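Fustetov Home Recording: Frequently Asked Questions

For people recording with the hand-held gripper in Kavville. Last updated 7th July. 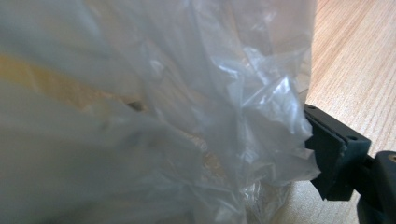
Most questions we get come in during the first week, so the first-week ones are at the top. If yours is missing, write to the project desk through the Clusteo upload page and use the "Other" topic.

Getting started

What am I being asked to do?

You do small household jobs at a table using the gripper tool in place of your fingers, and the camera on the tool records them. Each recording of one job from start to finish is called an episode. The episodes are used to train Kiss, our control model, which learns to predict how the gripper should move from what the camera sees.

How many episodes do I need to record?

A full set is 600 episodes. You have until the end of August to finish it. There is no daily minimum, and you can stop for several days and pick it up again without telling us.

How long is an episode?

The limit is 60 seconds. The tool stops recording by itself at that point. Most jobs on the list take less. If you regularly run into the limit on one job, skip it and send us the job number. It probably needs to be split in two.

Do I need a special table?

No. Any steady table at a normal height will do. We want a mix of surfaces in the data, so please don't cover yours with a cloth unless the job card asks for one. Glass tables are the exception. Reflections confuse the position tracking, and those episodes usually get rejected.

Do I need extra lights?

No. Use whatever lighting the room normally has. Don't record in a room so dark that you would have trouble reading the job card.

Recording

Which hand should I use?

Either one. Set it in your profile before you start. If you switch hands partway through a session, end the session and open a new one.

How fast should I move?

A bit slower than you would with your bare hand. Very quick movements blur the picture and can make the tracking lose its place. You don't need to move in slow motion, and long pauses in the middle of a grasp aren't helpful either.

Can I help with my other hand?

Only if the job card says "two hands." On all other jobs, keep the free hand away from the objects and, as far as you can, out of the camera's view.

Something slipped out of the gripper. Do I start over?

No. Pick it up again and finish the job. The model needs to see how a person recovers from a dropped object. Start over only if the object has fallen off the table or something has broken.

Why are there so many jobs with plastic bags?

Bags are hard for a learning system. A thin bag changes shape every time it is touched, it is partly see-through, and it throws bright highlights that move when the camera moves. A box looks much the same from one episode to the next and a bag doesn't, so it takes far more examples to cover bags properly. There are 38 bag jobs on the current list, including opening, flattening, moving, and taking things out.

Where should I grip a bag?

Wherever there is enough loose material for the fingers to close on. An edge or a bunched-up fold is usually easiest. Please don't use the same spot every time. If you took the left edge in the last episode, try a corner or the top in the next one.

The bag fills the whole view. Is the recording ruined?

No. When the tool gets close to a large object, the object is going to take up most of the view and some of it will be blurry. That is normal and we keep those episodes. Come in toward the object from a little way off, so that the start of the episode shows the table and what is on it.

Do I smooth the bag out between episodes?

No. Leave the creases as they are and just put the bag in a different position. A new bag is fine too. Replace it once it has a tear longer than your thumb.

Can I use bags with printing on them?

Yes, if the printing has no name, address, or order number on it. Pharmacy bags and delivery bags should be kept out completely.

Labeling and uploading

Do I have to label anything?

One thing only. After each episode the app asks whether the job was finished, partly finished, or not finished. Answer for the job as it is written on the card. If the card says "move the bag to the far side" and it got halfway, that is partly finished.

Do unfinished episodes count toward my total?

Yes, as long as they are labeled correctly. An unfinished episode labeled "finished" does more harm than a missing one, so take a second over that screen.

When do I upload?

At the end of each session, over home wi-fi. Leave the tool on its charger until the light turns solid. Clusteo checks the files when they arrive and shows the result on your page, usually by the next morning.

My page shows fewer episodes than I recorded. Why?

The page shows accepted episodes only. In the pilot, one set came in complete and 454 episodes were accepted on the first check. Nearly all the rest had one of two problems: the recording was started after the gripper was already touching the object, or the lens was smudged. Wait for the start tone before you move, and wipe the lens with the cloth from the kit at the start of each session.

Can I redo rejected episodes?

Yes. They are listed under "Repeat" with the reason next to each one. Redo them in any order.

The tool

The fingers don't close all the way.

Check for film or crumbs caught between the finger pads. Thin plastic can tear off in small pieces and work its way in behind the pad. Switch the tool off before you clear it. If the fingers still don't meet, run "Calibrate" from the menu.

A finger pad feels loose.

Tighten its screws with the small driver in the kit. Stop when the pad no longer moves. Run "Calibrate" afterward, even if it only needed a quarter turn.

Can I wash the tool?

No. Wipe the pads with a slightly damp cloth and let them dry before recording.

Privacy

Does the tool record sound?

No. It has no microphone.

What if someone walks through the room?

End the episode and mark it "Discard." It will be deleted from the tool and won't be uploaded. The same goes for mail, screens, or family photos that come into view.

Can I withdraw my recordings?

Yes. Use "Withdraw" on your Clusteo page. Your episodes are taken out of the training set before the next version of Kiss is trained. Versions that have already been trained are not rebuilt.

Returning the kit

Send it back in the box it came in, with the charger, the driver, the cloth, and the job cards. Household objects you recorded with are yours to keep or throw out. The return label is under the foam tray.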